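Shop & Services > Workspace Storage > Open Shelving > Questions

Search questions Go

Open shelving for workrooms and shared offices: questions we get

Most of the questions below came in by mail or were asked at the counter. The answers are written by Kelechi Haruna, with corrections from Grigore Bălan, who installs the things and disagrees with some of it. We sell shelving, so read all of this with that in mind.

Do I need more shelving?

Probably less than you think. Most people who write to us have a sorting problem. If a third of what's on your floor is empty boxes kept in case something has to be returned, a new unit will give you a nicer place to keep empty boxes. Go through them first. If the return window closed in July, flatten the box and let it go. Then write to us again.

How much does one unit hold?

The tag on the Imby four-level unit says 40 pounds a shelf. That figure assumes the load is spread out evenly, the floor is level and the screws were tightened by someone who cared. Real rooms fall short on at least one of those. Grigore plans for well under the tag and I've stopped arguing with him. A case of printer paper belongs on the bottom shelf no matter what any tag says.

Are four levels better than five?

For a shared room, I'd take four. Five looks like more storage on paper, but the gaps get so short that tall bottles won't stand up and people start laying them on their sides. Then something leaks. If all you store is binders, go ahead and get five.

What goes on which shelf?

Everyone has a system and most of them are overthought. Heavy boxes at the bottom. Things you grab every day at waist height. Light containers and spare bottles up top, where it won't matter if you only reach for them once a week. Cleaning liquids go low, and away from anything people eat or drink out of.

We don't recommend color coding. We have seen it tried with the Nilik bin sets in a good many offices, and within a month the blue bin has whatever fit in the blue bin.

Can I keep a small appliance on the shelf?

You can, on a middle level, with the cord kept clear of the uprights and plugged straight into the wall. Check the maker's instructions for how much open space it wants around it. Don't stack containers on top of it. Anything that boils or steams should go on a counter, and we'll say that even if it costs us a sale.

Is white a mistake?

It shows scuffs, yes. Powder-coated white metal wipes down with a damp cloth and a drop of dish soap, and that takes care of most marks. What it won't hide is rust at a chip, so touch up chips when you find them. The special cleaner the Fellus people sell for this did no better than dish soap when we tried both on the same unit, and we no longer stock it.

Should the unit go against the wall?

Against it or close to it, and anchored. Freestanding units get used as room dividers because it looks good in catalogs. In a room where people roll chairs around, I don't like it. If you must, buy the wider base, load the bottom first and leave the top shelf light.

What about the fire extinguisher?

Keep it where people can see it and get to it without moving anything. Shelving has a habit of arriving after the extinguisher did, and then a stool turns up, and then a few boxes. If you have to reach around a shelf to get your hand on it, move the shelf. Ask your local fire office what your building requires. We aren't the people to tell you.

Do I need a desk with cable holes?

A hole with a grommet near one end of the desk is useful if that end is near an outlet. Otherwise it's a round piece of plastic you'll set your coffee on. Before you pay extra for two or three of them, work out where the plugs are. The Maeng desks come with one, and we've had very few people ask for a second.

What does a normal setup look like?

Plainer than the catalog.

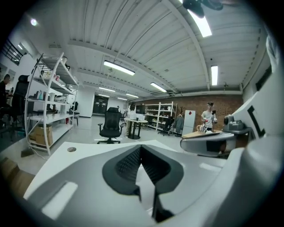

White four-level unit beside a white desk. Cardboard on the bottom shelf, bottles and containers higher up, more boxes on the floor.

How do we keep boxes off the floor for good?

You won't. Deliveries come in faster than anyone unpacks them. What does help is leaving the bottom shelf half empty on purpose, so a new box has somewhere to land, and picking one time to deal with whatever has landed there. Friday at four is a popular choice and a bad one – everybody has gone home in their heads by then. Try the morning.

Do you deliver and assemble?

Delivery is Saturday only, inside town. Assembly takes Grigore less than an hour per unit if the space has been cleared, and he will wait in the van while you clear it if it hasn't. Stairs are extra. Ask before you order.

Can I return a unit once it's been put together?

Yes, within 6 weeks, as long as it comes back with all its shelves and clips. We don't take back units that have been drilled or repainted. Bring the receipt, or at least the name it was ordered under.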